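Visita a la jornada de puertas abiertas de Boltholm
30/04/2020

Fui a Boltholm con pocas expectativas y la entrada tampoco ayudó: cola en el vestíbulo, pegatina en la solapa y un folleto de 60 páginas que hablaba de «la nueva cultura del orden doméstico». Lo hojeé en el autobús y conté la palabra «fluir» más veces de las que me parecen sanas. Del tamaño de los cajones, ni una línea.

El recorrido empezaba en la sala Norside, dedicada a la cocina y al rincón de limpieza. La tesis de los organizadores es que casi todo el desorden de una casa cabe en una cajonera pequeña de sobremesa, siempre que se elija bien qué va en cada cajón. Puede ser. Yo he tenido tres de esas cajoneras y las tres acabaron llenas de gomas, pilas gastadas y sobres de kétchup. El plástico translúcido, dicen, obliga a ser ordenado porque se ve lo que hay dentro. En mi casa solo sirvió para que las visitas vieran el kétchup.
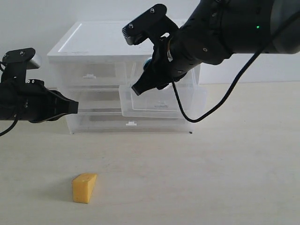

Me interesaba saber si repartir el espacio en cajones de distinto ancho sirve de algo. Según el folleto, los estrechos son para lo que se usa a diario y el ancho de abajo para lo que se usa poco. Pregunté por qué no al revés, que es como lo haría cualquiera que guarde trapos, y me contestaron que era «una propuesta abierta». También pregunté cuánto peso aguanta un cajón sacado del todo. Me remitieron a la ficha técnica, que estaba en la web, que ese día no cargaba.

En la tienda de la salida, el modelo grande costaba 41 euros. Lo pongo porque en la charla se repitió varias veces que ordenar no cuesta dinero.

La segunda parte, en el edificio Trornby, era una charla sobre qué debe estar a mano y qué no. Ahí saqué algo más en claro. La ponencia defendía dejar la esponja fuera, junto al fregadero, y guardar lo demás. Bien, pero una esponja en un cajón cerrado huele a los dos días, y para llegar a esa conclusión no hacía falta citar una encuesta a 393 hogares cuyo cuestionario no pudimos ver. Cuando alguien de la segunda fila lo pidió, pasaron a la siguiente diapositiva.

Sobre los botes pequeños hubo más discusión. El método Salehi, que es como lo llaman, manda que tumbados no, nunca, y siempre en el cajón más alto que haya. Yo los tumbo desde hace años y no se me ha derramado ninguno. El aforo era de 200 personas y diría que sobraban sillas, aunque el café estaba bueno y lo reponían a menudo.

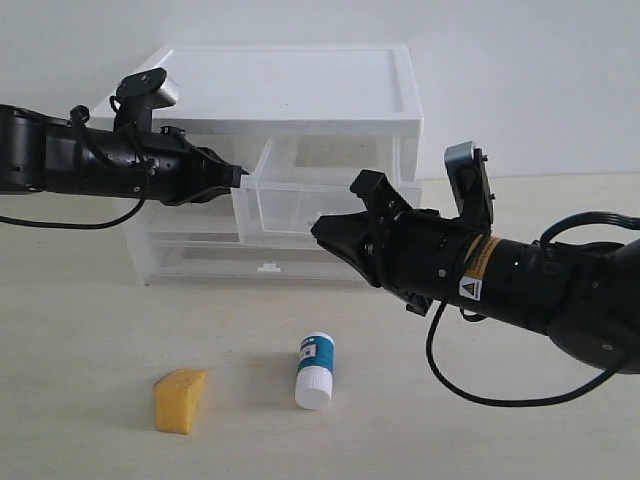 Nuria, en los comentarios, no está de acuerdo conmigo: dice que fue a la edición de septiembre, que compró la cajonera pequeña y que sigue ordenada, con las esponjas nuevas abajo y los botes de pie arriba, tal como mandan. Añade que el problema del kétchup es mío y no del plástico. Se lo concedo a medias. Le he pedido que me cuente cómo están los cajones cuando lleve un año entero con ella, y si todavía corren bien o hay que levantarlos un poco para que entren, como pasaba con los míos.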